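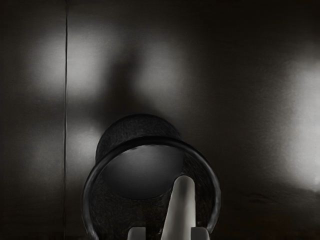
Week 2 notes – learning insertion and stirring in simulation

Read before the tutorial. Moulin paper is on the course page, sections 2 and 4 only, skip the proofs.

Recap from last time: two ways to get a policy from demonstrations. Straight behaviour cloning (copy the action given the observation) or cloning plus a bit of correction afterwards. Today is all cloning. Corrections come after the break.

The task
Single arm, two-finger gripper, thin stick held in the fingers. Get the tip inside the mouth of a small upright cup, then move it in a circle without knocking the cup over. Sounds trivial. It isn't, for the usual reason – small errors in the approach get bigger, and the policy ends up somewhere no demonstration ever went.

Two phases, label them seperately in your write-up:
Approach. Free space, errors are cheap, position control is fine.
Inside the rim. Contact possible on every side, errors are expensive. A policy that pushes sideways here takes the cup with it.

Views
We use a wrist camera and a fixed camera off to the side. The wrist view sees the mouth of the cup up close but has a poor idea of how far the table is. The side view has the height but can't tell you much about what goes on past the rim. Dark cup on a dark table is the hard setting, leave it on. If you only ever train on a bright cup you'll get a lovely curve and learn nothing.

Question that came up last year: can we just feed joint angles plus cup position and drop the cameras? Yes, in sim, and it works well, and it's a good baseline. Do it first. But you are then reading the cup pose straight off the simulator and a real bench won't hand you that.

Method
Collected 455 demonstrations in the Drester simulator, teleoperated. Cup position random within the reachable part of the table, lighting random, reflections on. Stick angle in the grip varies a little, this matters more than you'd think.
Train for 3,000 steps, look at the held-out loss, then ignore the held-out loss and run rollouts. Loss and success rate are only loosely related for this task. Write that down, it's on the exam most years.
Predict short chunks of actions, not single steps. Smoother, and it hides some of the hesitation in the human demos. Chunk too long and the arm can't react once the stick touches the wall of the cup.

Setup for the rollouts, side view: 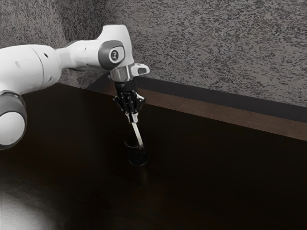
Ekkachai Inthanon asked whether random lighting is really doing the work, or whether we would get the same result by simply adding more cup positions. He tried it in August on the Zondau data with the lights fixed and said the policy looked fine right up until somebody changed the table texture.

Fair point and I don't have a clean answer. The two were never varied on their own in our runs. Good project topic if anyone wants it – same number of demos, split the randomness four ways (none, light only, position only, both).

How to count a success
Tip past the rim, one full circle, cup still standing at the end. All of it. Half the papers stop at "tip past the rim" and their numbers look great. Check what the authors counted before you compare anything to anything.

Run 22 rollouts per policy, same seeds for every policy. Report the failures by phase:
missed the mouth
hit the rim on the way in
in, but tipped the cup
in, but stick slipped in the fingers

The last one gets lumped in with tipping if you're not careful. Look at the wrist view, not just the log, the log only knows the cup fell over.

Known problems with the sim
Grip friction is too generous. Stick hardly ever slips, real ones do.
Cup mass is a guess. Change it and your tipping failures change with it.
Contact between stick and inside wall is jittery at the default time step. Halve it if the tip buzzes. Slower, sorry.

For the tutorial
Bring one rollout that failed and be ready to say which phase and why you beleive that. Plots need axis labels, last week's didn't. Adelino Esteves has the Tulier login if yours has expired, email him before the day.

Next: corrections, and when to stop collecting them.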